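Hirnel kitchen arm, notes for Mollurholm shop night
22 min total, leave 9 for questions, DON'T run over like in August

Open: who here has a half-finished arm in the garage. Wait for hands. Me too.

What Hirnel is. Shared build, back bench at Fillar. Goal is dull on purpose, put dishes away. No voice control, no face on it. Sim first, then metal. Reason = I cooked two motor drivers the first month and they cost real money.

Sim kitchen next. Keep this short, people can look. Point out wrist view vs. room view, same kitchen both ways. Start w/ wrist view.

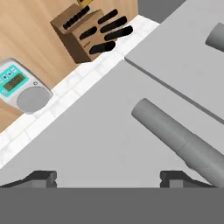

Wrist view over the gray slab, knife block and scale past the tile.

Say: fingers sit at the bottom of the picture the whole time. Sounds obvious, took me a week to like it. You always know where the tips are, you lose everything behind the housing. Gray on gray is hard. Gray cylinder on a gray slab, edges go to mush for the detector. Plain materials are my fault, never got round to texturing that part. The tile and wood are easy by comparison.

Debnath = our name for the planner script. Explain ONCE then just say planner. Takes a target, gives joint angles, complains a lot. Config is a text file. Show the config if the projector is behaving, otherwise skip.

Numbers slide. 31 runs on the shelf task, 22 good. Other 9 all failed on approach, wrist came in too steep. Don't apologize for it, just say it. Someone will ask about lighting so say up front, lighting was the same for all of them.

Shelf task, spend the time here. High target, arm stretched up and over, elbow way out to the side.
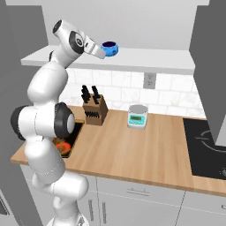 Fingers tilted down a little going in toward the bowl. Steeper than that and we clip the rim. Flatter and you're into the shelf edge. Narrow window, maybe draw it on the whiteboard. Fix that helped most was a waypoint short of the bowl, stop, look again, then go. Costs 10 seconds a run, fine by me.

Stuff for the metal version:
- cable routing at the elbow, still ugly
- printed fingers vs bought, I have opnions, keep it to one minute
- e-stop within reach of the bench, not across the room (tell the stool story if there's time)
- base has to be bolted, clamps creep

Ask: need a second pair of hands for wiring, evenings after 7. Also anybody with a spare 24V supply please come find me

Repo link on last slide. CHECK IT WORKS before talk, it was dead last tiem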